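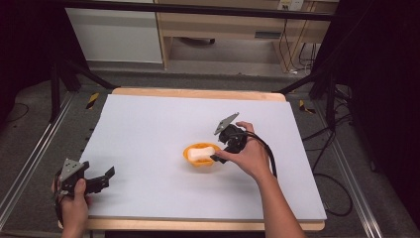
Issue 29

Two grippers, one sponge, and my sore thumbs

So I finally got my hands on the Prilel paired kit, and if you've been reading for a while you know how long I've been whining about wanting one. If you're new, hi! I write about robot gear for people who don't have a robot company behind them, and this month it's hand-held grippers. You hold one in each hand, you do a chore, and the recordings go off to train an arm that will (fingers crossed) do the same chore later.

The chore I picked was bathroom stuff. Sponge, bowl, bar of soap. I wanted things that squish and things that slide, and I wanted them on a white board so I could see what I was doing.

Let me get the price out of the way. The pair is $3797 with cables, and no, that doesn't include the software, which is a separate subscription from Visia. I grumbled about that to Nadine Nassar, who has bought far more of this stuff than I have, and she told me to stop comparing it to a vacuum cleaner. Fair. I still think a kit at that price ought to do something when you plug it in.

Setup took me most of a Sunday morning. The printed guide is fine up to the part where you pair left and right, and then it skips a step. You have to plug in the left one first and wait for the software to see it before you touch the right one. I did it the other way around and spent an hour with both grippers showing up as "left." Cor Hendriks answered my support email the same afternoon, which was nice of him, and said they're fixing the page.

Now the cables. I knew they were wired when I ordered, so I can't complain too much, but I'm going to complain a little. Each gripper has its own black cable hanging off it, and if you work across your body the right one ends up lying over the board right where you want to put things down. I started looping mine toward the table edge and that got me through the day. Gilmar Guerra clips his to his sleeve. I tried it and felt like a marionette, but maybe you have better sleeves.

The sponge was a joy, though. It's a soft block and the bowl is small, so you're pinching one side of it with not a lot of room to spare, and the trigger gives you enough feel to know when you've got it. I lent the right-hand one to Enda Conneely for ten minutes and couldn't get it back for forty.

A few things I scribbled down while I was at it:

The grip is a good shape. I have small hands and I could get my fingers all the way around.

The weight is out at the front. You notice it in the wrist first and the thumb later — my thumbs were done by late afternoon.

The trigger spring is stiff. Zodinmont sells a lighter one for their own kit and I keep wondering if it would fit. If somebody has tried it, please write to me!

The soap is where I slowed way down. I used a plain bar of Safeguard, and it's a harder thing to pick up than you'd think, all rounded ends and that smooth molded top. The fingers are blocky with flat gripping faces, so you have to open up wide, line both of them up with the sides of the bar, and come in level. If one finger gets there early it just shoves the bar along. I did a lot of shoving. By the end I'd worked out that I do better coming at the narrow part, and I'd love a softer pad for those finger faces. Prilel lists one as "coming in January," so I'll believe it when it's in my mailbox.

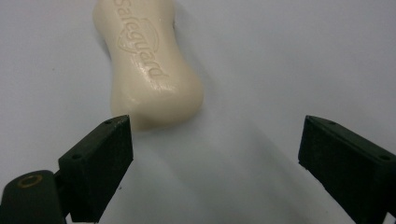

What you get for the subscription

This is the part people keep emailing me about, so here goes. The basic Visia plan gives you 1000 recordings a month and six task folders. I used the folders up way before the recordings. (I'm a folder person. I had one for the sponge going into the bowl and another for the sponge coming out.) You can rename them, but you can't merge them, and I'd pay a couple of dollars more just for that.

Playback is good. You can put both hands next to each other and scrub through, and bad takes are easy to throw away. Export is slow. I started one before dinner and it was still chugging when I did the dishes.

Mirela Peixoto asked me whether she should buy this or rent the Seixas set by the week. If you've got one task in mind and you know when you'll be finished with it, rent. I'm keeping mine, but I change my mind about what I'm working on every few days and I'd be paying rental forever.

Next up is towels. I've already been warned about towels.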